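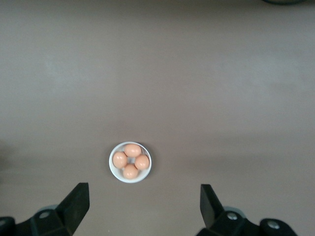 # 家务活，机器到底能不能干了？Ernisis 今天把答案说一半

**2022年9月8日，Skuncombe 讯**

大家好，我是 Shirley Petrenko，在 Ernisis 负责家用机械臂这条线。市场部的同事本来给我写了一份很体面的新闻稿，我看完决定还是自己来写，因为最近被问得最多的一句话是："你们那东西到底会不会做家务？"这个问题用官腔真的答不清楚！

先说正事：从今天起，我们的家务测试项目 Wotolance 正式对外开放报名，第一批招 42 户家庭和 11 家小店，地点都在 Skuncombe 和邻镇 Caron。参加的家庭不用付钱，小店每月交 2,000 元的设备维护费，随时可以退出。

## 为什么从鸡蛋说起

很多人以为机器人最难的是搬重东西，其实搬箱子这种事，工厂里早就不稀奇了。难的是厨房。鸡蛋滑、脆、每个都长得不太一样，捏紧了碎，捏松了滚。我妈早上拿鸡蛋的时候眼睛还盯着锅，手自己就知道该用多大劲，这种"手感"我们团队琢磨了很久，到现在也不敢说琢磨透了。

所以 Wotolance 的第一组任务就围着一只碗和几个棕壳鸡蛋转：拿起、放下、挪碗、再放一个。听着很无聊对吧？我刚进组的时候也这么想，后来在桌边站了一下午，连午饭都忘了吃。

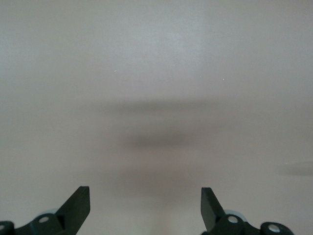 再说说店里的活儿。Caron 有家早餐铺的老板问我，能不能让机械臂帮她收台面、摆餐具，我说摆可以试，收台面要看情况。台面这个东西对人来说太简单了，对机器却挺麻烦：像这样一块光秃秃的浅灰色平面，没有花纹也没有接缝，上面横着一大片边缘模糊的影子，再加两粒针尖大的小白点，程序就得判断哪个是该管的、哪个可以不理。影子当然不用擦（希望它也这么想），小白点要不要擦，就看老板有多讲究了。早餐铺老板说她很讲究，那我们就按讲究的来调。

## 现在能做的，和还做不了的

我不想把话说得太满，就按我们内部的分法列一下：

- **可以交给它试的**：在固定位置取放碗和杯子，把形状规则的包装盒摆上货架。
- **得有人在旁边看着的**：拿鸡蛋、番茄这类一碰就可能出事的东西，还有往已经装了不少的碗里继续放。
- **先别指望的**：叠衣服、洗油锅、给小朋友扎辫子（真的有人问过，而且问了不止一次）。

第二类是我个人最感兴趣的。空碗里放第一个鸡蛋，位置随便挑；越往后地方越小，新来的那个得靠着别的蛋，还得考虑会不会顶出碗沿。

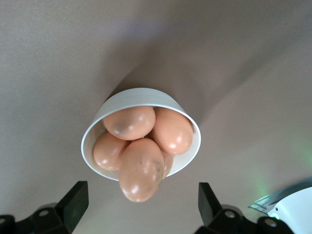
人遇到这种情况会顺手拨一拨，或者干脆换个大碗，几乎不用想。机器要做到"顺手"，得先看懂哪里还有空，再决定先动哪一个，动完还要重新看一遍。我们眼下的做法是让它慢一点，宁可多看一眼再下手。慢到什么程度呢，赶时间做早饭的朋友大概会急得想自己来，这一点请报名的家庭先有个心理准备。

## 怎么报名

测试分 2 个阶段，家庭组先开始，小店组明年1月进场。报名的家庭需要有一张固定的桌子，桌边留出一个成年人能站的位置，家里有猫的请在表格里写明，我们会另外安排上门时间。小店请附上一张台面的平面图，手画的就行，标清楚插座在哪儿。

表格可以在 Ernisis 的 Skuncombe 办公室前台领取，填好交回就可以。媒体朋友想到现场看，也请跟前台说一声，约好时间我带大家进去，问题随便问，问倒我也没关系，我回去查了再答复！

**关于 Ernisis**：Ernisis 总部位于 Skuncombe，研发面向家庭和小型店铺的桌面机械臂及配套软件。

**媒体联系人**：Shirley Petrenko，Ernisis 家用机械臂项目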